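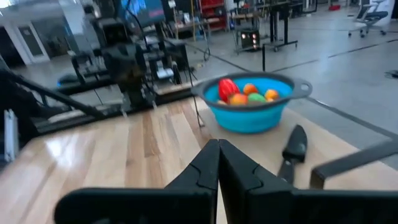 Condori wax oil on a maple dining table, three coats, and I'm trying to decide whether to leave it alone or sand back and start over. The can says wait 7 days before use and I waited longer than that. My complaint is the shine. I wanted a flat finish, and the wood is the pale blond I was hoping for with the tan streaks still showing, but the left part of the top throws back the overhead light like it has varnish on it. Has anyone gotten this stuff to dull down without stripping it?

dovetail_dan
Posted Jan 24, 2021
How much did you put on per coat? Three is one too many for that product on a hard wood. Maple doesn't take much in, so the extra sits on top and cures there.

parkslope_shop
Gray pad, light pressure, with the grain. Wipe off the dust and look at it from a low angle. If it's even, stop. I did a desk this way in October and it came out fine.

millrun
I wouldn't use a pad on it yet. Could just be the light. Any smooth tabletop will glare under a ceiling fixture if you stand in the right place. Turn that off, open the blinds and look again before you scratch anything.

tablesaw_ted
Agree with millrun on the light, disagree on waiting. A gray pad isn't going to hurt cured oil. Worst case you add one thin coat and wipe it all off after 30 minutes.

OP
Okay, some answers. Coats were thin, I thought, but I didn't buff the last one. I left it overnight. With the fixture off it's better but there's still a sheen when I crouch down.

dovetail_dan
Not buffing the last coat is your problem. Whatever is left on the surface dries glossy.

kiln_dry
Or use something else next time. I switched to Paratine matte two years ago and haven't gone back. Costs more, smells worse, dries flat.

parkslope_shop
Paratine water spots if you look at it wrong. I took it off my own kitchen table after one winter.

kiln_dry
Mine has had wet glasses on it every day. Did you do the second coat?

parkslope_shop
Yes, both coats, by the instructions.

millrun
Can we keep this on the Condori question? There's already a long Paratine thread in the finishes section.

OP
Tried the gray pad on the underside of one leaf first. It knocked the shine down and didn't change the color. Going to do the whole top this weekend, then one wiped coat if it looks dry.

tablesaw_ted
Do the full length of the boards in each pass. If you stop in the middle you'll see it later.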